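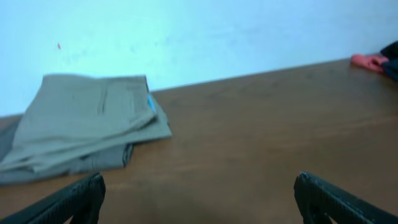

Sellwood shared workshop, laundry-folding build, pre-run check, February 21, 2026. Checked by Kaiwen Wan, who also built half of it and is therefore lenient. Trousers go on first, folded, with the seam side up and the blue tag left where it is. I've stopped tucking it in.

1. Gripper fingers, both arms
OK. Scuffed but straight. Ribbing still grips denim, and on one memorable evening my sleeve.

2. Cable slack at elbow and gripper
PASS, grudgingly. Move each arm through full reach by hand before power. If a cable goes tight, stop and re-clip.
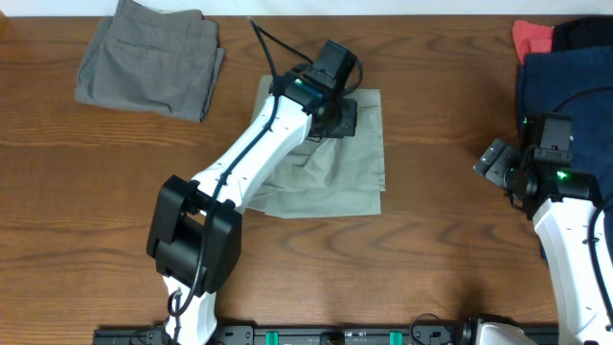

Both arms over the table, green lights on at the grippers.

3. Base rail bolts
OK. Torqued in May, checked every 1000 cycles. Counter reads 3942, so I owe this bench an apology and one check.

4. Emergency stop
PASS. Within arm's reach of the stool - a human arm, please. Press it three times, and reset it each time.

5. Table clear of tools
FAIL, then PASS. Removed one hex key, mine.

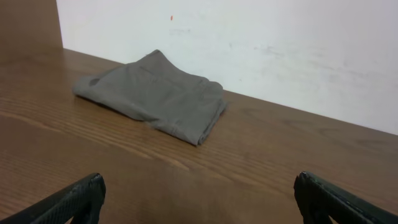

6. Speed limit
Set to 710 in the Prorkeo controller. Anyone who raises it to impress visitors can do the ironing for a month.

7. Thin fabrics
COMMENT. The Grivell finger pads pinch thick cloth nicely and skate over anything light. Start slow, hands off the table. 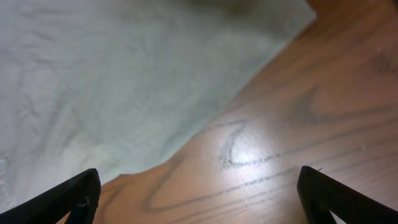

Waweru wrote under item seven that the pads want a wipe with a damp rag before each run, and that slow is no help if they're full of lint. Added as 7a. Wipe with power off.

Next check due at 4000.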